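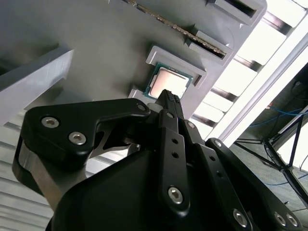

Youth Club Starter Kit from Olus

Last updated: 2022-07-08
By the Rultero shop team
We use cookies to remember your basket. OK / Settings

If you run a youth club, you know how much of the evening goes into finding the sign-in sheet! Our starter kit came out of a long chat with the Grorden youth club, and we've been fond of it ever since. You get 100 member cards, 300 raffle-style tickets for the snack table, and two hardback attendance books that will put up with being dropped, borrowed and sat on.

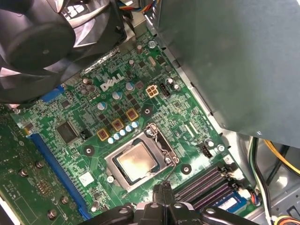
Dell motherboard with its cooling fan.

The kit weighs a little more than our old one, mostly on account of the storage box – a good sturdy thing with a handle and a lid that shuts properly. Cards can be printed with your club's name and colors at no extra charge, so do send us your logo when you order (a clear photo of it is fine).

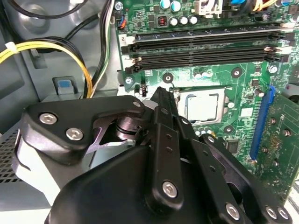 Ordering and refills

Ask for item 358. Refill packs of cards and tickets are sold separately, and the Hafþórsson card holders fit both the old and new sizes. Summer orders ship through the end of July.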